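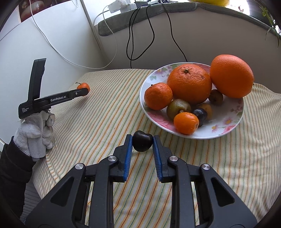

Section 3: Setting up the fruit for your first practice sort

If you've got the cloth down and the plate washed from section 2, you're ready for my favorite part, the fruit! I wrote these steps for people using the Pralmont sorting cards at home, and Iwona Borkowska tried them all out on her own family before I typed them up (thank you, Iwona!).

1. Take everything out of the shopping bag and check it over. Anything squashy goes to the kitchen, not into the set.

2. Wash the fruit and dry it with a clean towel. Really dry it, especially the stem ends, or you'll get damp rings on your cloth. I learned that one on my good Bratberg tablecloth.

3. Put the biggest pieces on the plate first. Let the small ones settle in the gaps.

Note: a plate with a bit of a rim is best. I used a flat board for a while in April and spent half my evenings fishing plums out from under the couch.

4. Pick up one small fruit and set it on the cloth in front of the plate. Don't squeeze! Cherries and ripe plums bruise very easily, and the bruise won't show until the next day.

5. Now move the rest over, one at a time, keeping the kinds together. Leave a little room between the groups so you can slide a card in.

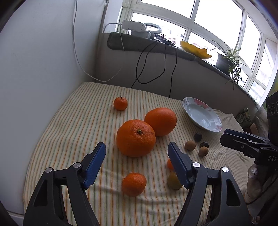 Keeping the kinds together sounds easy until you get to citrus, which is where most people write to me. Size is the first thing I go by, then the skin, then whatever is left at the stem end. Look at the little mandarin toward the back, with its short green stem still on, next to those two large oranges, and you'll see why I like to leave stems alone. Small brown fruits get their own patch over by the plate, dark and tan together, and you can split them by color later if you're feeling fussy.

6. Lay out the cards, starting with card 7 (citrus). Cards 1 through 6 are for vegetables, so leave those in the box for now.

Caution: stripes are lovely but round fruit rolls on any slope. If you're working on a bed, smooth the cover flat first and keep the group away from the edge.

Caution: if small children are joining in, put the cherries away. They have pits, and little hands are fast.

7. When you're finished, put the fruit back in the fridge or eat it. Mine never makes it to the fridge.

Storing the cards is covered in section 4.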